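Home | Projects | Reports | Grants | Contact

Clitico: progress report to the Marchal games fund, January

We've had a cracking few months! The battle system is finished, all 48 character classes are playable from start to finish, and the Vinard campaign (the long one, with the river towns) now has its full set of side quests. Your second payment covered the sound work and the new save system, and both came in on budget.

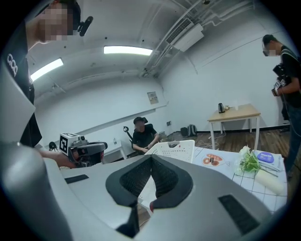

Black T-shirt with white lettering, hand-held gripper in hand.

Playtesting has been the best part. We ran 4 rounds with players from the Numport club and logged 182 bugs, of which 90 were in the inventory screen alone. Most of those are fixed. People loved the colour-coded combos and kept asking for a harder mode, so we've added one. 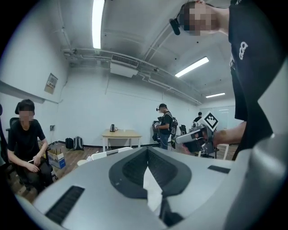 The late-game bosses still need balancing, as the healer is far too strong once she gets her third spell. Load times on older handhelds are also longer than we'd like, and one of our programmers is on that full time.

Next up are the local multiplayer arena and the last batch of voice lines. We'll send a playable build with the next report, and we can't wait for you to try it.

Contact the Clitico team | © Clitico | Back to top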